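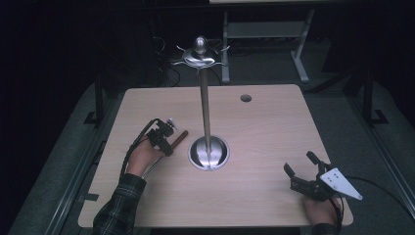
FEKBRIDGE, January – Plisison, a supplier of kitchen hardware, has added a freestanding utensil stand to its countertop range. The Wastlow stand is made of stainless steel and holds ladles, turners and similar long-handled tools by the end of the handle. Shipments to stores begin this month.

The stand has three visible components: a base, a pole and a hook ring. The base is round and shaped like a shallow bowl. The pole is a plain polished rod that rises from the center of the base. At the top, a circular plate carries small hooks that curve outward, and a rounded finial closes the assembly. The finial also serves as the grip when the stand is lifted or turned.

Assembled weight is 1,813 grams. Most of that is in the base, which keeps the stand upright when tools are hung on one side only. The underside has a thin rubber pad to prevent scratching on wood and stone. The pad can be peeled off and replaced.

**Loading and use**

Tools hang from an opening or loop at the end of the handle. Plisison recommends hanging the heaviest tool first and placing the next one on the opposite side of the ring. Handles should be dry before hanging. The bowl of the base will catch small amounts of water from rinsed tools, and should be wiped out at the end of the day.

Clearance under the ring was set with a standard soup ladle in mind. Longer tools, including most barbecue forks and some pasta servers, will touch the counter and are better stored in a drawer.
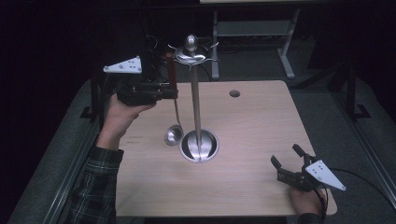

*Wastlow utensil stand with a ladle on the hook ring.*

The ring is fixed to the pole and does not spin on its own. Early samples used a rotating ring, but tools swung into each other when one was removed, and the bearing added a joint that was hard to clean. On the production version the user turns the whole stand on its pad instead.

Design work was carried out by Zariņš, the product office that also drew Plisison's paper towel holder. The two items share the same pole diameter and the same polished finish, and can be placed side by side. The paper towel holder remains available at its current price.

**Placement**

The stand is intended for flat, level surfaces. It can be used on a counter, a kitchen island or a worktable, and needs no screws or wall fixings. It should stand far enough from the edge that a hanging tool does not extend past it. On tables with a cable opening in the top, the base must not overlap the hole, as the pad needs full contact with the surface to grip.

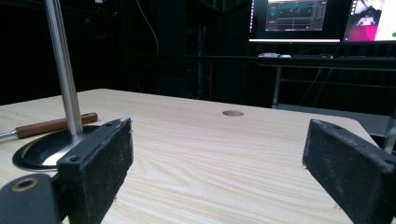

Plisison does not recommend placing the stand directly beside a gas burner. The steel is not affected by heat at that distance – tools with wooden or plastic handles may be. Wooden handles should also be kept out of the base, where standing water can stain them.

**Care**

The steel can be washed by hand with warm water and dish soap. The pole unscrews from the base by turning it counterclockwise. The base may go in a dishwasher once the pad has been removed, but the pole and ring should not, because water can collect in the threaded end. Steel wool and chlorine cleaners will mark the polish. Fingerprints come off with a dry microfiber cloth.

**Packaging and availability**

Each stand ships in two parts in a flat carton, with the pad already fitted. Assembly takes less than a minute and requires no tools. Hanging utensils are sold separately. Stores may order in cases of 12. The first production run is 566 units, all in the polished finish. A brushed finish is under review and has no release date.

The stand carries a 12-month warranty against faults in the thread, the hooks and the weld between ring and pole. Wear to the pad is not covered. Replacement pads can be ordered through any store that carries the range.

**About Plisison**

Plisison supplies storage and hanging hardware for home and small commercial kitchens. Its office and warehouse are in Fekbridge. Trade customers can request sample units and a printed data sheet through the Fekbridge sales desk.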